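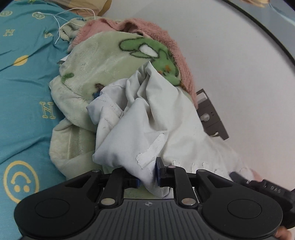

Blue gripping pads on a fold of crumpled white cloth

Brekska Home Blood Pressure Monitor, Upper Arm
Item 1382
$49
In stock, ships from our Perneck warehouse

If your doctor or kidney clinic has asked you to keep an eye on your blood pressure between visits, you probably want something that you can take out of the drawer, wrap around your arm and use before your coffee gets cold. The Brekska is the one we find ourselves recommending over and over, to first-time buyers especially, and to anyone who has struggled with small gray numbers on an older machine (we have been there ourselves!).

The display is large and lit from behind, and there is one big button to start and stop. Your top and bottom numbers come up together with your pulse. It keeps readings for two people separately, so a husband and wife can share it without muddling their results, and you can scroll back through the older ones when you're filling in a log for the nurse. 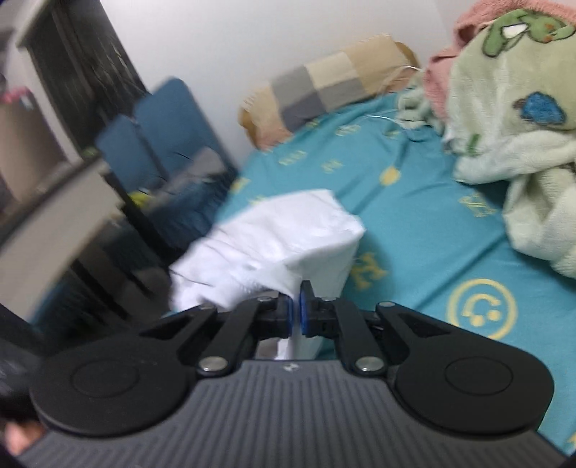
The cuff is the soft, wide kind and goes on with one hand once you've had a little practice. Please measure around the middle of your bare upper arm before you order, and compare it with the size chart, as a cuff that is too small or too large can throw the numbers off. A large cuff by Pruvost fits the same air plug and is sold separately. If you have a dialysis fistula or graft, don't put the cuff on that arm, and ask your care team where they would like you to take your readings.

In the box
Monitor
Standard upper arm cuff with air tube
4 AA batteries
Zippered storage pouch
Paper log book and printed instructions

Good to know
Batteries last for around 2000 readings
Warranty: 2 years
Wall adapter by Hudix available separately
The cuff cover can be wiped with a damp cloth, but please keep it out of the washing machine

Returns are welcome within the first month, and we'd only ask that you put the cuff back in its pouch and send everything along together, including the log book if you haven't written in it. Orders placed before noon usually leave us the same afternoon, though November does get busy and things can take a day longer.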